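About us

Hello, and welcome to Clastgate! I started the company in a rented unit with one robot arm, a kettle and a pallet of dead office computers, and we've been taking things apart ever since. We strip old desktops and servers for firms, colleges and councils, pull the drives, wipe or shred them, and send whatever still has life in it back out to be used again. The arms do most of the fiddly bits. People do the rest, and check the arms.

Most About pages tell you how well everything has gone. I'd like to use some of mine on the time it didn't, as customers ask about it and I'd sooner you had it from me.

It was January, and we'd just moved our second arm over to a new job we called Votow (all our jobs get daft names, sorry). Votow was simple on paper. Reach into an open case, grip the hard drive by its caddy, lift it clear of the cables, put it in the tray. We'd run 138 machines through without a hiccup and I was feeling very pleased with myself.

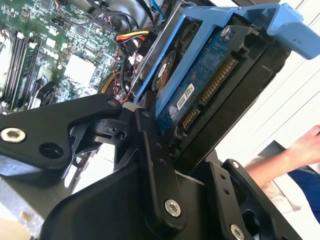

Then, a bit after four in the afternoon, we had a short power dip. The arm stopped, as it should. The gripper let go, as it very much shouldn't! A drive dropped onto the bench, bounced, and landed on the floor by somebody's foot. No one was hurt, but a drive has some weight to it and hard corners, and our rules at the time let people reach in near the arm while it was moving slowly. I went home that night feeling a bit sick.

We shut Votow down for 8 weeks. The fault was in a setting I'd changed myself, months before, on a different job, and copied across without thinking. With the power gone, the fingers relaxed when they should have held on. I'd tested the stop button plenty of times and never once pulled the plug with something in the grip.

So now we do. Every new job gets 49 power-off tests with a real drive held at different angles before it touches customer kit, and the full list is pinned up by the door. Hands stay out of the reach area unless the arm is locked. Settings don't get copied from job to job any more, they're written fresh and a second person reads them. It's slower, and we can still get through up to 195 machines on a good day, so I've stopped grumbling.

We're based at the Goodall works, round the back, blue door. If you've got a cupboard full of old computers, or you run arms of your own and want to see our test sheet (it's free, take it), do drop us a line or come and have a look round. The kettle's still the same one.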